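Filstead Makers Forum > Robotics > Grippers and end effectors

Finger pads creeping on the hand-held grippers

jchisholm
We run two Tosh hand-held grippers for picking practice on packets and wrappers. The right one has started letting its finger pads walk toward the tips. I reseated them in June and they're moving again. Cleaned both faces, same glue as last time. Has anyone got a fix that lasts longer than 12 days?

kozma_k
What are you using to clean them? If it's the orange citrus stuff, stop. It leaves a film and the glue never grabs. Isopropyl, then leave it alone for 12 hours before you close the jaws on anything.

jchisholm
Isopropyl already. I'll admit I only gave it an hour or two. Photo attached, right one is on the yellow and magenta packet.

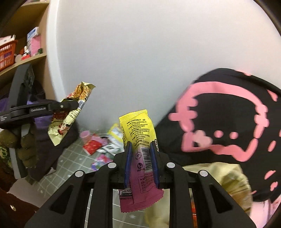 Blue pads on the packet, second gripper on the left with the crinkled wrapper.

Pollock_Innes
I'd look at the jaws before the glue. You're clamping a packet upright with the seal hanging below, so if the jaws aren't parallel all the load goes to one end of the pad and it creeps. Close them on a strip of paper and pull. It should drag the same top and bottom.

kozma_k
Disagree. Ours were well out of parallel for a year and the pads stayed put. It's cure time.

Pollock_Innes
Ours did not stay put – we went through a whole bag of Rallater pads before I shimmed the left jaw. Do the paper test, it takes two minutes.

heatherd
Check the fasteners on the arms while you're there. Ours back out a bit at a time and the jaw tilts. Medium threadlocker, not the permanent one, or you'll be drilling them out like I did. Serkmont sell the pads under part 426 if you need new ones.

jchisholm
Paper test done. Drags at the top, slides out at the bottom. One fastener near the jaw took nearly half a turn. I've threadlocked it, stripped the pads and reglued. Leaving it overnight this time.

kozma_k
So you've changed both and we still won't know which it was.

jchisholm
True. The left one hasn't been touched, so I can try cure time alone on that if it starts to go.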